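Section 4. Preparing and Setting the Table

This section applies to the Trastwood table once assembly (Section 3) is complete. Read it through before placing any dishes on the surface.

4.1 Preparing the tabletop

1. Confirm that all four leg bolts have been tightened as described in Section 3. The tabletop must not shift when pressed at a corner.

2. Wipe the surface with a soft cloth dampened with clean water. Wipe in the direction of the grain.

3. Dry the surface with a second cloth. Do not leave standing water on the wood.

4. Allow about 20 minutes before covering any part of the tabletop.

The pattern of the grain differs from one table to the next. Wavy bands and darker streaks are natural to the wood and are not grounds for return.
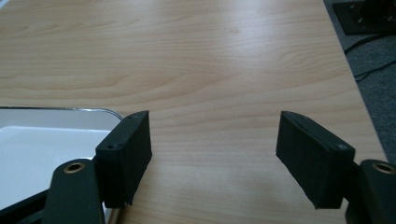
May a household spray cleaner be used in place of water?
Spray cleaners should be kept off this surface. If water does not remove a mark, add a small amount of mild dish soap to the cloth, then wipe again with clean water and dry.

CAUTION: Do not use scouring pads, bleach, or wax polish. Damage from these products is not covered under the Puvberg warranty.

4.2 Placing the mat

5. Shake the placemat outdoors or over a sink before use. Crumbs caught under a woven mat can scratch the finish.

6. Lay the mat flat with its full length resting on the table. No part should hang over an edge.

7. Smooth the mat from the center outward. If a corner curls, turn the mat over and leave it under a flat weight overnight.

Note: A mat with both a textured area and a striped area may be used with either area toward the diner.

4.3 Placing the plate and the tray

8. Check the underside of each dish for rough spots. Run a fingertip along the base. Set aside any dish with a chipped or unglazed edge.

9. Set the flat plate on the mat. It may rest across two areas of the weave, provided that it sits level.

10. Set the deeper tray beside the mat. A cool, dry tray may stand directly on the wood.

11. Lift dishes to move them. Do not slide them across the tabletop.
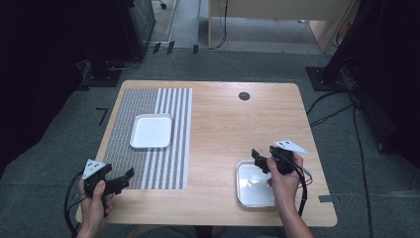 Zewditu Tamiru
Product Documentation Editor, Puvberg Home Furnishings

12. Keep the round opening near the far edge of the table clear. It is intended for lamp cords and similar light cables. Do not pour liquids or sweep crumbs into it.

CAUTION: Dishes taken from an oven must be placed on a trivet. A woven placemat does not protect the wood from heat.

4.4 Clearing

13. Remove the tray first, then the plate, then the mat.

14. Wipe up spills at once. Oil and fruit juice may leave a permanent mark.

15. Store the mat flat or loosely rolled. Do not fold it.

Refer to Section 5 for seasonal care, including the yearly check of the leg bolts, recommended each February. Replacement bolts may be ordered under part number 61.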